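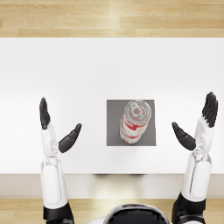
Page 26

Section 8: Setting Up Your Hunow Countertop Water Filter

Welcome back! If you have worked through the unpacking section, you should have the upper tank, the lower tank, two filter cartridges, the spigot, a small bag of washers and the lid all laid out on a towel somewhere. Go ahead and pour yourself a coffee before you begin, as the first fill is a slow business and you will be standing by the sink for a good part of it.

Before You Start

Pick the spot where the filter is going to live. It gets heavy once it is full (much heavier than people expect!), and you will not want to carry it across the kitchen. A flat, level counter is best, away from the stove and out of direct sun. The spigot should hang a little way past the counter edge, or the filter should sit on the Pundale stand, so that you can get a pitcher underneath.

Caution: Do not put the filter on a glass shelf, a rolling cart or the top of a refrigerator.

Fitting the Spigot

1. Wash both tanks in warm water with a drop of dish soap, and rinse them until there are no suds left. Leave the cartridges out of this step, please. Soap gets into the pores and you will taste it for weeks.

2. Slide one rubber washer onto the threaded end of the spigot and push it through the hole in the lower tank from the outside.

3. Reach inside the tank and add the second rubber washer, then the plastic nut. Turn the nut by hand until it is snug. If you have small hands this is easy, and if you have large ones you may want to borrow somebody.

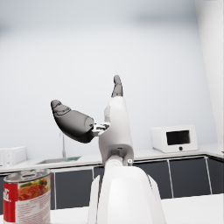

Once the nut feels snug, give it one more quarter turn and stop there. A wrench will crack the nut, and the replacement has to come from our Vulinport warehouse, so a little patience here saves you a wait.

4. Pour a few cups of water into the lower tank and let it stand for ten minutes. Run a dry paper towel around the spigot, inside the rim of the washer and underneath. If the towel picks up any water, empty the tank, loosen the nut, straighten the washers and try again.

Note: The Puma model comes with a metal spigot and a thicker washer. The steps are the same, but the thick washer always goes on the outside.

Priming the Cartridges

5. Hold the tan priming washer over the stem of a cartridge and press it gently up against your kitchen faucet. Turn on the cold water, slowly, until the outside of the cartridge begins to sweat little beads. Let it run for a full minute after that, then do the same with the other one.

6. Push each stem through a hole in the bottom of the upper tank, with its washer on the inside, and finish with a wing nut underneath. Finger tight is plenty.

Caution: Never run hot water through a cartridge. It can loosen the seal at the base, and a loose seal lets unfiltered water slip by without any sign that you could see. 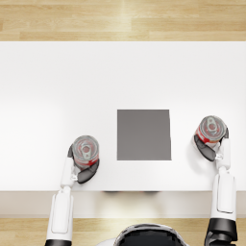 The First Fill

7. Set the upper tank on the lower one, fill it with cold tap water to just below the rim, and put the lid on. New cartridges are slow, so you may like to do this at bedtime and let it work overnight.

8. Throw out the first full tank, or give it to the houseplants, who are not fussy. The second tank is yours to drink.

Note: If the water is still only dripping through after 48 hours, the cartridges probably have air in them. Take them out and repeat step 5, a bit longer this time.

Keeping It Going

Empty and rinse the lower tank once a week. Plenty of our customers do it on Friday along with the rest of the kitchen. Cloudy water in the first few days is usually tiny air bubbles, and it will clear if you let a glass stand. To order washers or nuts, use part number 1869 for the complete bag.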